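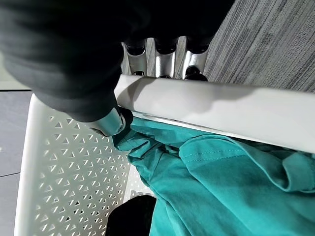
Jelix hand with fabric cover fitted, fingers hooked over the rim of a plastic laundry basket.

Jelix Hand Cover and Fingertip Set

The Jelix is a soft fabric cover and a set of replacement rubber fingertips for people building a full-size robot hand at home or in a shared workshop. It was drawn up for the Siltano open hand plans and fits any hand built to those plans without changes. Hands built to the older Clirnolon plans need the adapter ring, sold separately.

The cover is matte black and goes over the palm and knuckles. The metal finger segments stay bare so you can reach the joints with a hex key. It keeps cloth from catching in the gaps at the base of the fingers, where most builders have trouble once they move on from blocks and cups to laundry. It will wrinkle with use. This does not affect the fit.

The fingertips are black rubber and press on by hand. They give the fingers a grip on smooth plastic such as basket rims, bin lids and drawer fronts. Replace them when the rubber turns shiny.

In the box
One fabric cover, right or left hand
6 rubber fingertips
One strip of hook-and-loop tape for the wrist
Printed fitting sheet

Fitting
Power the hand down and open all the fingers. Pull the cover on from the fingertip side, one finger opening at a time, then smooth it back over the palm. Close the wrist with the tape. Run each finger through its full travel by hand before turning the power back on. If a finger feels stiff near the end of its travel, slide that opening back toward the knuckle.

Allow 21 minutes for a first fitting. After that it goes faster.

Care
Take the cover off the hand and wash it cold. Line dry. Do not iron. Wipe the fingertips with a damp cloth and keep oil off them. Joint oil will soften the rubber.

Wear
Letay Bogale ran our test hand at the Shibata shared workshop through 3,000 closes on a basket rim with one cover and one set of tips. The cover had light wear at the knuckles. Two tips were replaced along the way.

Not included
The hand, the wrist mount and the motor driver are not part of this set. The cover does not protect against water, heat or sharp edges. Do not use it as padding when the hand is working close to people.

Ordering
Choose right or left at checkout. Left-hand covers are sewn in smaller batches, and the next batch ships Mon 28 May. Fingertips are the same for both hands and can be ordered on their own.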